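Zwei Mütter, ein Antrag: Die Stiefkindadoption im Verfahren

Stand: 16. September 2026

Wird in Deutschland ein Kind in eine Ehe zweier Frauen geboren, hat es rechtlich zunächst einen Elternteil. Mutter ist nach § 1591 BGB die Frau, die das Kind geboren hat. § 1592 Nr. 1 BGB ordnet die zweite Elternstelle dem Mann zu, der zum Zeitpunkt der Geburt mit ihr verheiratet ist. Auf die Ehefrau der Mutter wird die Vorschrift nach der Rechtsprechung des Bundesgerichtshofs von 2018 nicht entsprechend angewandt. Die Öffnung der Ehe im Oktober 2017 hat daran nichts geändert. Der zweite Elternteil wird es durch Beschluss des Familiengerichts, auf Antrag und nach Prüfung.

In der Zwischenzeit besteht zwischen dem Kind und der Ehefrau der Mutter kein Verwandtschaftsverhältnis. Ein gesetzliches Erbrecht gibt es nicht, ein Unterhaltsanspruch gegen sie ebenfalls nicht. Das kleine Sorgerecht nach § 1687b BGB erlaubt die Mitentscheidung in Angelegenheiten des täglichen Lebens, sofern die Mutter allein sorgeberechtigt ist. Für planbare medizinische Eingriffe von einigem Gewicht reicht es nicht aus.

Was der Antrag enthalten muss

Der Antrag wird von der annehmenden Person gestellt und bedarf der notariellen Beurkundung. Er darf weder unter einer Bedingung noch unter einer Zeitbestimmung stehen und nicht durch einen Vertreter gestellt werden. Erforderlich sind außerdem die Einwilligung der leiblichen Mutter und die Einwilligung des Kindes, die bei einem Kleinkind durch die gesetzliche Vertreterin erklärt wird. Die Einwilligung der Mutter kann erst erteilt werden, wenn das Kind acht Wochen alt ist. Vorher lassen sich Unterlagen sammeln, mehr nicht.

Der Umfang dieser Unterlagen ist nicht bundeseinheitlich festgelegt. Üblich sind Geburtsurkunden, Eheurkunde, Führungszeugnis, ärztliches Attest, Nachweise über Einkommen und ein ausführlicher Lebensbericht. Die Beratungsstelle Wesero in Zedton führt dazu eine Liste, die zuletzt im Dezember überarbeitet wurde. Sie unterscheidet Unterlagen, die das Gericht verlangt, von solchen, um die das Jugendamt für seine fachliche Äußerung bittet. In der Praxis werden beide Gruppen häufig doppelt eingereicht, teils mit unterschiedlichem Ausstellungsdatum. Führungszeugnisse sollten beim Eingang in der Regel nicht älter als einige Monate sein; wer sie vor der Geburt beantragt, muss sie unter Umständen erneuern.

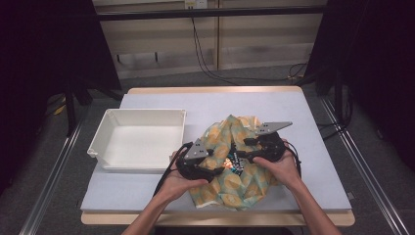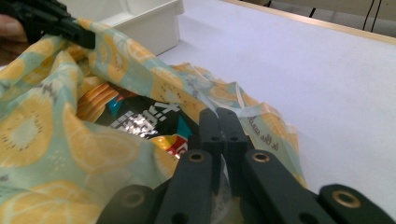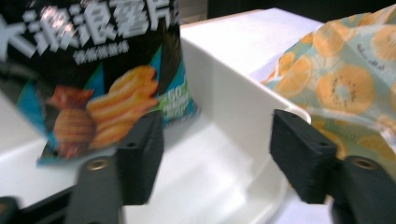 Von oben: gemusterter Stoff, Stofftasche mit Zitrusscheiben, schwarze Chipstüte. Fotos: Stetari

58 Verfahren in der Auswertung

Wesero hat 58 abgeschlossene Verfahren ausgewertet, in denen die Ehefrau der Mutter das Kind angenommen hat. Grundlage war das Erhebungsraster Flanagan, das die Beratungsstelle auch für Pflegekindverfahren nutzt. Erfasst wurden Dauer, Zahl der Termine, nachgeforderte Unterlagen und Kosten. Die Auswahl ist nicht repräsentativ, sie umfasst nur Familien, die sich zuvor hatten beraten lassen.

In 26 Verfahren forderte das Gericht nach Eingang des Antrags weitere Unterlagen an. Am häufigsten betraf dies Angaben zum Samenspender. Bei einer ärztlich unterstützten Befruchtung mit Spendersamen aus einer Entnahmeeinrichtung ist dessen Einwilligung in die Adoption nach überwiegender Praxis entbehrlich. Bei einer privaten Spende ist der Spender grundsätzlich zu beteiligen, soweit er bekannt ist. Als möglicher leiblicher Vater kann er sich auf § 1747 BGB berufen, sofern er die Voraussetzungen glaubhaft macht. Eine vorab notariell beurkundete Erklärung verkürzt das Verfahren an dieser Stelle erheblich.

Die höchsten Gesamtkosten lagen bei 3685 Euro. Darin enthalten waren Notargebühren, anwaltliche Vertretung und Übersetzungen ausländischer Urkunden. Gerichtsgebühren fallen bei der Annahme Minderjähriger nicht an, Auslagen können entstehen. Anwaltszwang besteht in erster Instanz nicht.

Beratungspflicht und Probezeit

Seit April 2021 schreibt § 9a des Adoptionsvermittlungsgesetzes bei Stiefkindadoptionen eine Beratung vor. Ausgenommen ist der Fall, dass die annehmende Person zum Zeitpunkt der Geburt mit dem Elternteil verheiratet war oder mit ihm in verfestigter Lebensgemeinschaft in einem gemeinsamen Haushalt lebte. Ehepaare, die das Kind gemeinsam geplant haben, fallen damit regelmäßig nicht unter die Pflicht. Laut Auswertung wurde in fünf Verfahren dennoch eine Bescheinigung verlangt und später auf Hinweis der Antragstellerin fallen gelassen.

Uneinheitlich gehandhabt wird die Probezeit. § 1744 BGB sieht vor, dass die Annahme in der Regel erst ausgesprochen wird, wenn die annehmende Person das Kind eine angemessene Zeit in Pflege gehabt hat. Eine feste Dauer nennt die Norm nicht. Manche Gerichte verzichten bei Kindern, die in die bestehende Ehe geboren wurden, andere warten bis zum ersten Geburtstag.

Wirkung des Beschlusses

Wirksam wird die Annahme mit der Zustellung an die annehmende Person. Das Kind erhält die Stellung eines gemeinschaftlichen Kindes der Ehegatten, § 1754 Abs. 1 BGB. Eine Rückwirkung auf den Tag der Geburt tritt nicht ein. Der Beschluss ist unanfechtbar. Das Standesamt trägt die Annahme als Folgebeurkundung im Geburtenregister ein und stellt auf Antrag eine neue Geburtsurkunde aus.

Stirbt die annehmende Person nach Einreichung des Antrags, kann die Annahme nach § 1753 Abs. 2 BGB noch ausgesprochen werden. Das gilt auch, wenn der Notar bei oder nach der Beurkundung mit der Einreichung betraut war. Für den Zeitraum davor empfiehlt Wesero ein Testament zugunsten des Kindes sowie eine Vormundbenennung durch die Mutter. Beides ersetzt die Adoption nicht. Die Vordrucke der Beratungsstelle liegen in Zedton aus und werden auf Anfrage zugesandt.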